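Fotero-Place: simulated two-arm pick and place, v2 notes
README, last touched in July by Karabo 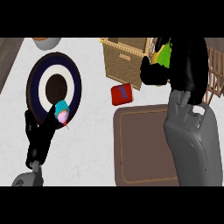

Left gripper with the cupcake over the round plate, sim render.

What's in it
4,000 episodes, all simulated, none real. Two arms, one wrist-level view, short language instruction per episode. Instructions are things like "put the cupcake on the plate". 266 of them are held out for eval, dont train on those, list is in heldout.txt.

Why
We wanted to know if a policy trained on messy layouts does better than one trained on tidy layouts with the same number of episodes. Messy = extra objects that have nothing to do with the instruction. Baskets, boxes, bowls, trays, other food.

Result so far
Messy wins on held-out layouts, 5 seeds, every seed. On tidy layouts no real difference. Gap is biggest when the target plate is near another flat thing, the tidy-trained policy likes to go for trays. Lungile has the per-seed tables, will get merged when the plotting script stops crashing.

Method, short version
Same network for both, same training steps. Only the data changes. Object positions resampled every episode, textures too. Success = object resting on target and gripper open at the last step. Hovering over the target doesnt count, we had that wrong in v1 and the v1 numbers should be ignored.

Known problems
- 40 episodes have the instruction for the wrong arm. Flagged, not removed.
- Small objects sometimes sink into the plate on release. Contact settings, Sibusiso is looking at it.
- Black bands top and bottom of the renders. Crop them or don't, but do the same at train and test.
- Nothing here has been tried on hardware. Please dont quote it as a real-robot reslut.

Loading
Use load_episodes.py, the older loader from Vinholm drops the last step and then every success label looks wrong.

Questions to Karabo Sithole or Lungile Xaba. License file still to come.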